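From: Kistgate
To: leather-care list
Subject: Re: Finish coming off on the headrests, seat is fine

On a September evening dustcover wrote:

> We bought a cream leather three-seater secondhand four years ago.
> The seat still looks good but the top of the back, where heads
> rest, has gone sticky and the color rubs off on a white cloth. I
> have been wiping it down every week with baby wipes and then going
> over it with saddle soap once a month. The shop that sold it to us
> says the leather is worn out and wants 331 dollars to recolor the
> back. Is it worth it, or can I do it at home? Also, do I need to
> strip the whole sofa if I only want to treat one part?

Taking your last question first: no, you don't strip the whole sofa. You treat whole panels, seam to seam. If you stop halfway across a panel you will see the edge of the new color for as long as you own the sofa. If you stop at a line of stitching, the eye accepts it.

Stop using the baby wipes today. Nearly all light-colored furniture leather is pigmented, meaning the color is a coat of paint with a clear coat over it. Wipes leave a residue on that coat and weekly rubbing wears through it. Saddle soap is made for a different kind of leather and you never get all of it off. Between the two you have probably done as much harm as the heads did.

The stickiness is a separate matter. Hair products and skin oil soften the clear coat over time. Once it is soft, it picks up dirt and then it peels. If you put new color over it, the new color will peel too. I made this mistake on an armchair and had to do the job twice.

What I would do is this. Get a proper degreaser for leather. I use the one from Mevolier, but any that says it is for finished leather should do. Put it on a cloth, never straight on the sofa. Do one panel, wait for it to dry, and run a clean fingertip over it. If it still drags, do it again. Mine took four rounds on the headrest. Open a window.

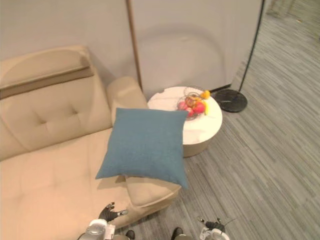

Once nothing drags, go over the panel lightly with a fine sanding pad. You are only taking down the loose edges of the old finish, so use hardly any pressure. Wipe off the dust with a damp cloth and leave it overnight.

Then the color. Cream is harder to match than black or brown. What one maker calls ivory another calls bone, and an older sofa has usually yellowed a little besides. Don't order from a picture on a screen. Phromma will mix to a sample if you send them a piece of the leather, and there is nearly always some spare under the sofa where the hide is folded over and stapled. Cut it from there. They charged me 129 dollars for the mix, a bottle of clear coat and postage. It was slow to arrive but the match was good.

Test it somewhere out of sight first. Let it dry fully before you judge it, as the wet color looks lighter or darker depending on the brand. Then put it on with a sponge in thin coats, dabbing, and dry each one with a hair dryer on low. If you can see the coat going on thick, wipe it back. I used 2 coats of color on most of it and one extra along the top seam, where it had gone through to bare hide. Finish with the clear coat and don't let anyone sit on it until the next day at the earliest. A week is better if you have other chairs.

On whether it is worth the money: 331 dollars for the back is not a bad price if that includes the degreasing. Ask them. If they only mean to spray over what is there, I would say no. A shop in Distbridge did that to a pair of chairs belonging to my in-laws and they were sticky again by the following summer. Also ask whether they will do it in your house or take it away, and who pays for the van.

One thing to check before you spend anything. Scratch the worst spot very gently with a fingernail. If a thin plastic film lifts off and there is woven cloth beneath it, you have bonded leather or vinyl and none of the above applies. There is no good repair for that. Some sofas are real leather on the seat and vinyl on the sides and back, so test the back itself and don't go by the seat.

After it is done, dust it, wipe it now and then with a barely damp cloth, and use a mild leather cleaner every few months on the places that get touched. A washable throw over the headrest does more good than any cream. If the sofa is near a radiator, pull it out a bit.

Somebody asked in the other thread about getting ballpoint ink out. I have not had any luck with the ink sticks on pigmented leather. They took the color off along with the ink. If anyone has had a better result I would like to know which brand it was.

Kistgate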